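Sowah Adhesive Wall Hooks, Small White
Reviewed by Kwame Wumbei
2023-04-19

I bought these to keep shopping bags off the floor. We reuse the thin plastic ones as liners for small bins, and they used to live in a heap behind the door. The pack cost less than the Kasov hooks I had before and comes with spare adhesive strips.

Putting one up takes a couple of minutes. Wipe the wall, press the hook on for 50 seconds, then leave it alone overnight. I skipped the overnight wait on the first one and it was on the carpet by morning. The second has been up since September on plain matte paint and hasn't moved.

For light things they do the job. A bag hung by its handles stays flat to the wall and comes off with one hand. I would not trust them with a full load of groceries — the strip starts to lift at the top. White plastic is also hard to spot on a white wall, so I marked mine with a bit of red tape.

Removal was clean on paint. On wallpaper it took a small patch with it, so test a corner first. I'd buy them again for bags, keys and dust cloths. For coats, get something with screws.
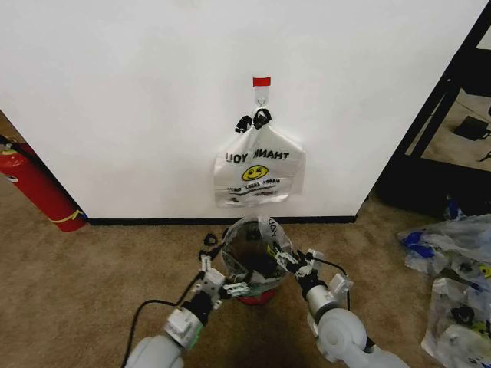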